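Farina übernimmt Rücknahme und Sortierung gemischter Haushaltskleinteile in Nomley

Nomley, 2023-11-01. Das Entsorgungsunternehmen Farina erweitert die getrennte Erfassung von Haushaltskleinteilen auf das gesamte Stadtgebiet von Nomley. Grundlage ist ein Rahmenvertrag mit der Stadt, der eine Laufzeit von 3 Jahren vorsieht. Erfasst werden Gegenstände aus Kunststoff, Holz, Metall und Textil, die keine Verpackungen sind und bislang überwiegend über den Restmüll entsorgt wurden. Elektrogeräte, Batterien und Glas bleiben ausgeschlossen.

Die Sammlung erfolgt über Depotbehälter an den bestehenden Wertstoffinseln. Die Behälter liefert der Hersteller Drutton in verzinkter Ausführung mit einem Fassungsvermögen von jeweils 600 Litern. Einwurföffnung und Klappe sind für Gegenstände mit einer Kantenlänge von bis zu 20 Zentimetern ausgelegt. Größere Teile nimmt weiterhin der Wertstoffhof während der regulären Öffnungszeiten an. Die Leerung wird nach Füllstand disponiert, ein fester Abfuhrkalender entfällt.

Am Standort Gosadura werden die Teile zunächst nach Hauptwerkstoff getrennt. Verbundartikel, etwa Bürsten mit Holzkörper und Kunststoffborsten, bilden eine eigene Fraktion. Metalle gehen an die Schmelze, sortenreine Kunststoffe an die Vermahlung. Textile Anteile werden nur bei geringer Verschmutzung stofflich verwertet, andernfalls thermisch. Für die Sortierhalle stehen 2850 Quadratmeter zur Verfügung.
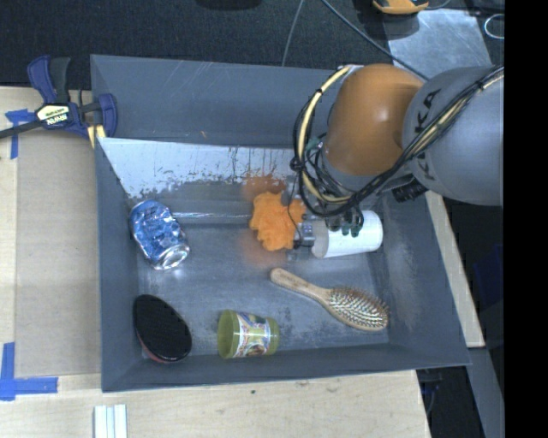
Da-eun Do hält die Abgrenzung zu den Verpackungen für den kritischen Punkt: Getränkedosen und Einwegbecher gehörten nicht in die neuen Behälter, würden dort nach den Erfahrungen aus dem Probebetrieb aber regelmäßig eingeworfen. Jede Fehlcharge erhöhe den Sortieraufwand, und die Beschriftung der Behälter müsse deshalb ohne Fachbegriffe auskommen. Ein Aufkleber allein reiche dafür nicht.

Farina hat die Beschriftung nach dem im Juni abgeschlossenen Probebetrieb überarbeitet. Die Einwurfseite trägt nun eine Positivliste mit Beispielen, darunter Haarbürsten, Mehrwegbecher, Kleiderbügel und Schüsseln. Die Ausschlüsse sind auf der Klappe aufgeführt. Verpackungen sind unverändert über die dafür vorgesehenen Systeme zu entsorgen.

Für Privathaushalte entstehen keine zusätzlichen Gebühren. Gewerbliche Anlieferungen werden nach Gewicht abgerechnet und bedürfen der vorherigen Anmeldung beim Standort Gosadura. Standortliste, Annahmekriterien und Entgeltverzeichnis sind bei der Pressestelle von Farina erhältlich.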